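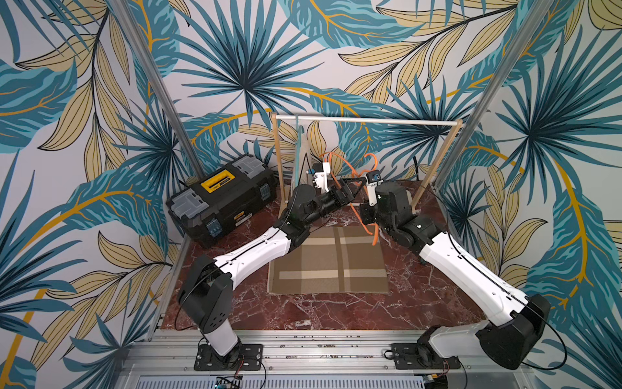 The two-arm cell in Wombridge, with the orange practice cable between the grippers.

The technician who looks after this cell started in January, and the first thing she learned was to distrust cables. "The motors are strong, the frame is strong," she says. "The cable is what gets tired."

Each arm stands on a black plate on the aluminum rail, and its own cable follows the long white link. She checks the slack with her hand before every shift. "I bring the elbow to its farthest point, and I stop there. If the cable is tight like a string, I open the clips and give it 3 centimeters more." On the left arm she has done this four times already. The right one, she says, was better installed by Quintana, the firm that built the cell.

The small blue cameras on the grippers need more patience. After a bracket is touched, even a little, the calibration must be repeated, and it takes 29 minutes. "I used to drink coffee during this. Now I stay, as one time it stopped in the middle and I did not see it."

Her counter showed 2,635 cycles when we spoke. At this point she planned to change the black jaws - the spare pair was waiting in a drawer - and to tighten the plate screws again.

Does she write everything down? "In Zundo, yes, our maintenance log. Also in a paper notebook. When the colleagues from Pruvbridge call with a question, the notebook is faster."

The next full inspection is on 7/28/20. She has asked for the whole morning.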